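Small parts storage - bags or open boxes?
Workshop and Storage board, page 1 of 2

trokari_6
Posted 2/22/18
I'm redoing the bench and trying to settle how to keep small boxed items. Right now most of it lives in plastic shopping bags on a shelf. I was at 193 items when I quit sorting last night. I looked at the Wedlow drawer units, but they are too deep for my shelf. Does anyone just use open containers?

flutolis
Bags are fine if you label them. I have used them for years and they squash into any gap. Containers take up the same room whether they are full or empty.

peixoto907
Disagree. You can't see what's at the bottom of a bag and you end up dumping the whole thing out. I moved to open plastic containers, the kind with straight walls. One kind of item per container. Mine were enclosure halves left over from a project, so they cost nothing.

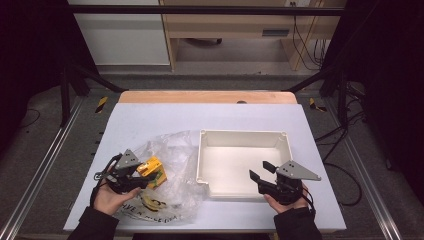

Small yellow box on the bag, empty container next to it.

The off-white one is the size I mean. The screw bosses in the corners get in the way a little, but a small box still sits flat between them.

flutolis
Those corners would drive me nuts. Loose screws are going to collect behind them. And with no lid you get dust.

peixoto907
I don't keep loose screws in it. For boxed stuff it works. Dust wipes off.

trokari_6
How do you stop them sliding on the shelf? Mine is painted and pretty slick.

wedlow_bench
Strip of shelf liner. I would not throw out the bags either - the clear ones are good for spares you open twice a year. Write on a card and drop it in facing out.

flutolis
That's what I said, label them.

trokari_6
OK, containers for the daily stuff and bags for the spares. I'll measure the shelf before I buy any.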